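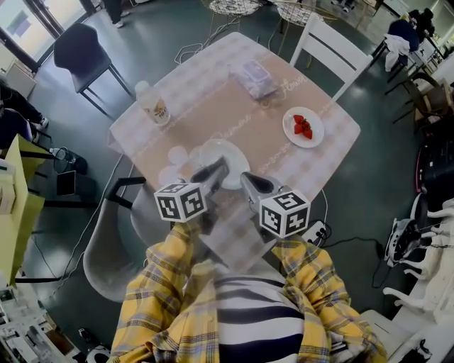 Have you ever tried to teach somebody to tie a shoe using only words? It's really hard! After a minute you give up and say, "Okay, just watch me." My job is a lot like that, except the one watching is a robot.

My name is Nélida Jara, and I help robots at Prernano learn to do things around a table. Stuff like moving a plate, or picking up a strawberry without turning it into jam. (Strawberries are tough for a beginner. Squeeze too hard and squish, squeeze too softly and it rolls away.)

So how do I show a robot what to do? I can't use my bare fingers, because a robot doesn't have fingers like mine. I hold a gripper in each hand instead. A gripper is a bit like a bird's beak - it has two parts that open and close. When I squeeze, the beak shuts. Try it at home with a pair of kitchen tongs and a grape and you'll know just how I felt on my first day. Clumsy!

On top of my grippers are little cubes covered in black-and-white squares. They look like tiny crossword puzzles. A computer can spot those patterns in a video and work out where each gripper is and which way it's tilted. My friend Thitima Sriwong calls them my "dice," even though you can't play any games with them.

Each time I do a job from start to finish, we save it. That's called an example. One example isn't much help to a robot, so for our strawberry job we wanted 500. Yes, 500! I do 16 in a row and then I get a break and a stretch.

Here's the part kids always ask me about. Why not do it exactly the same way every time? Well, think about your own breakfast table. Is your cup in the very same spot every day? Mine isn't. If the robot only ever saw a plate in one place, it could get very confused when somebody pushed the plate over a little. So I move things about. I change the plate, I start from the other side, and I leave other things on the table too, like a bottle. Real tables are messy.

I make mistakes as well. We mark the bad tries so the computer doesn't copy them by accident.

After that, the computer studies all the saved examples and looks for what the good ones share. That can take 2 days, and I go do something else while it works. Then it's the robot's turn to try, and I get to sit and watch.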